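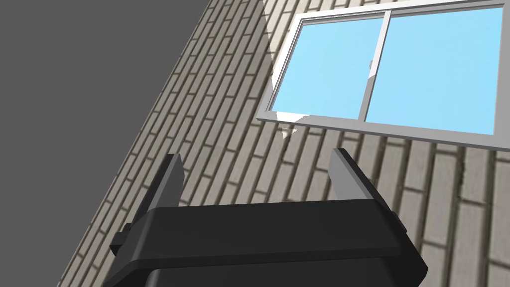 Brick wall with the two-pane sliding window, white frame.

20/05/2019

The draft in the back room was finally traced in April, and the cause was the trickle vent setting on the boiler side of the house, which I had ruled out twice. Notes follow for anyone with the same Cundix extractor fan.

The fan is rated at 75 cubic meters per hour on low. With the interior doors shut it has to pull replacement air from somewhere, and in our case the path of least resistance was the sash seals.

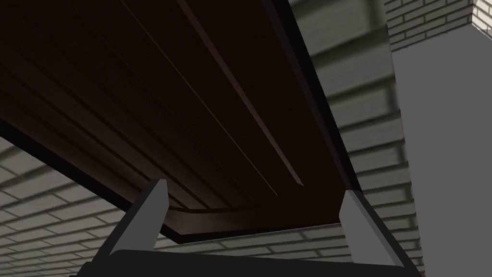 Bogdan Zalewska lent me a manometer and we measured a pressure difference of 10 pascals between the hall and the back room. Opening the hall door took it close to zero. That test costs nothing and I should have run it first - I had already spent a week on new brush strip. 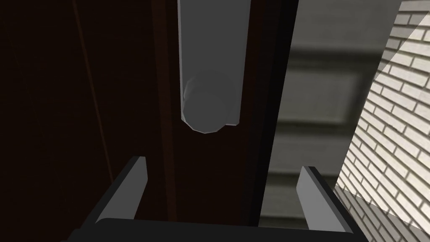

Door undercuts matter more than I had assumed. Ours were sealed tight after the carpet was replaced, so the rooms stopped sharing air. A dark brown wooden panel with a long vertical handle in light gray, like this one, gives no hint of the gap under a door, so check with a ruler. I trimmed two doors and left the third alone.

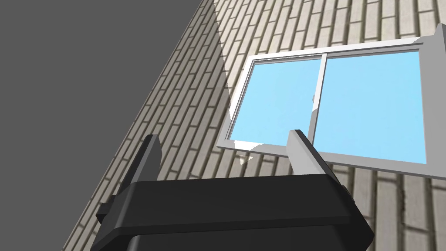
After trimming, the reading with the doors shut dropped to three pascals. Eilidh Leckie asked whether a larger vent would have done the same job. Probably, but it means cutting masonry, and a plane was already in the shed. I still have to repeat the test with the fan on high.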